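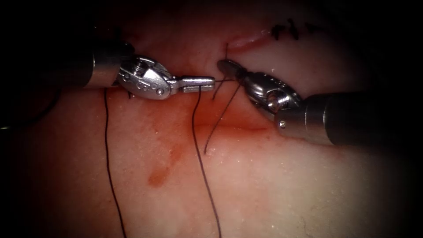

Riedl Suture Practice Pad, pale, large
Item 2466
Made by Clondlow

If you've been practicing your stitches on bananas and pork belly, you are going to love this pad. It's the one our own team keeps going back to, and we stock four sizes of it!

The surface is soft but has a real pull to it. Drive the needle in at a good angle and it goes through with a little pop, then the layer underneath takes over and you feel the drag on the thread. Pull too hard and the edges pucker, just as they should. The pale color was a smart choice too, as black suture stands out well against it and you can see right away when your spacing has wandered.

We had one on the bench through most of November and put more than 700 stitches in it before the edges of the main wound began to fray (and even then, the two short wounds on the side were still fine for knot tying).

What you get
Practice pad with one long wound and two short ones
Gestell clip-in base with non-slip feet
Atix black training suture, 4 packs
Storage sleeve

The Gestell base is sold on its own as well, and it fits every pad in the Riedl line. It holds the pad flat or at a slight tilt.

Care
Rinse with cool water and mild soap, pat dry, dust lightly with cornstarch. Keep it out of direct sun. Don't fold it, and don't stack anything heavy on top. Ink from markers will stain, so use the washable kind if you like to draw your entry points first.

For training only. The Atix suture in this kit is not sterile.

Replacement pads ship flat, without the base. Teaching labs ordering for a whole class can ask us for the bulk sheet.

Page updated May 23, 2024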